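Pultdale Retreat House
2025-06-23
Registration for the autumn program of residential retreats is now open. This thread sets out the dates of booking, the teachers, and the arrangements for guests. Please read it through before writing to the office.

1/ The program has 3 retreats this year. The first is a silent weekend on the Psalms. The second is a week of guided prayer for those who have made at least one retreat before. The third is a study retreat on the letters of the Desert Fathers and Mothers.

2/ The silent weekend will be led by Sister Ilse Leemans. Guests keep silence from evening prayer on arrival until the closing meal. A short individual conversation with Sister Ilse is offered to each guest and may be declined.

3/ The week of guided prayer will be led by Jozef Brouwer and Tineke Declercq. Each guest meets daily with one of them. Requests for a particular guide should be made on the booking form and cannot be changed after arrival.
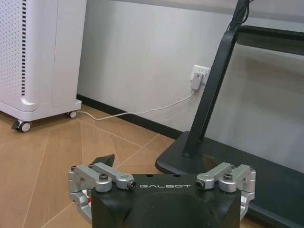
Indoors at Pultdale, with a white floor-standing appliance in the corner.

4/ The study retreat will be led by Dr. Fenna Vandenberghe. No knowledge of Greek or Latin is needed. A reading packet of 66 pages will be mailed to registered guests, and they are asked to read the first two letters before they come.

5/ Guests who attended the May study day at Drornside will find that the first session covers familiar ground. Dr. Vandenberghe will then turn to the letters on patience and on manual work, which were left out of the May program for lack of time.

6/ Morning prayer, midday prayer, and evening prayer are said in the chapel every day of the year and remain open to neighbors and visitors during all retreats. Visitors are asked to enter by the north door and to leave quietly while retreats are in session.

7/ Rooms are single. Two rooms on the ground floor are reserved for guests who cannot use stairs. These should be requested at the time of booking. Bedding and towels are provided. Meals are vegetarian, and the kitchen can meet most dietary needs if told in advance.
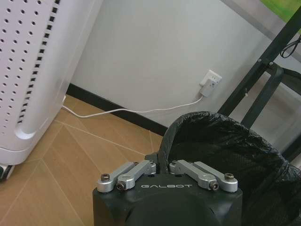

BOOKING AND FEES

8/ Booking forms are available from the retreat office and on our website. A deposit is due with the form, and the balance is payable on arrival. Deposits are returned in full if a place is given up at least two weeks before the retreat begins.

9/ The Van Rooij Fund assists guests who could not otherwise attend. Applications are read by the director, Nathalie Mulder, and are kept confidential. Former recipients may apply again.

10/ Guests arriving by train should leave at Eritz station. A car from the house will meet the late afternoon train on the first day of each retreat. Those coming at other times are asked to arrange their own transportation.

11/ Questions about the content of a retreat will be passed to its leader. All other questions should be sent to the retreat office, extension 743. The office is closed during midday prayer.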